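Mobilité et souplesse – notes du cours 3
Module « Préparation physique générale », groupe de Belley

Bonsoir à toutes et à tous ! Comme promis, je vous remets au propre ce que nous avons vu ensemble (et deux ou trois choses que je n'ai pas eu le temps de dire, parce que je bavarde, vous me connaissez maintenant).

On a commencé par distinguer la souplesse de la mobilité. La souplesse, c'est la capacité d'un muscle à s'allonger, par exemple quand quelqu'un vous pousse gentiment la jambe vers le plafond. La mobilité, c'est l'amplitude que vous contrôlez tout seuls, avec votre propre force. On peut très bien être souple des ischio-jambiers et n'avoir presque aucun contrôle de la hanche – Gion Hofstetter nous l'a montré avec beaucoup de bonne humeur, merci à lui !

Pour l'échauffement, préférez les étirements dynamiques : balancements de jambe, cercles de bras, fentes avec rotation du buste. Les étirements statiques longs, on les garde pour la fin ou pour une séance à part.

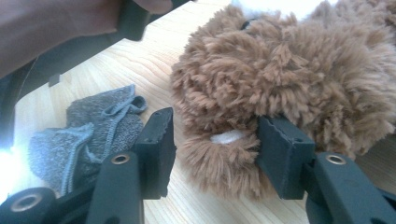

Photo : Mehwish Siddiqui

Un étirement statique se tient 40 secondes, sans à-coups, en soufflant doucement. Vous devez sentir une tension franche mais supportable. Si ça pince dans l'articulation, on relâche et on change d'angle. Razia Sandhu m'a demandé s'il fallait s'étirer tous les jours : trois séances par semaine suffisent largement pour débuter, à condition de s'y tenir.

Pour la prochaine fois, choisissez une seule articulation (cheville, hanche ou épaule), notez votre amplitude de départ et travaillez-la tranquillement jusqu'au cours. Apportez votre carnet, et une serviette pour le travail au sol. On reprendra par la cheville, avec le test du genou au mur.

Contact : Shabnam Orakzai, atelier Stumetti, Belley – Tous droits réservés – Haut de page
Ce site utilise des cookies pour mesurer sa fréquentation. Accepter | Refuser | En savoir plus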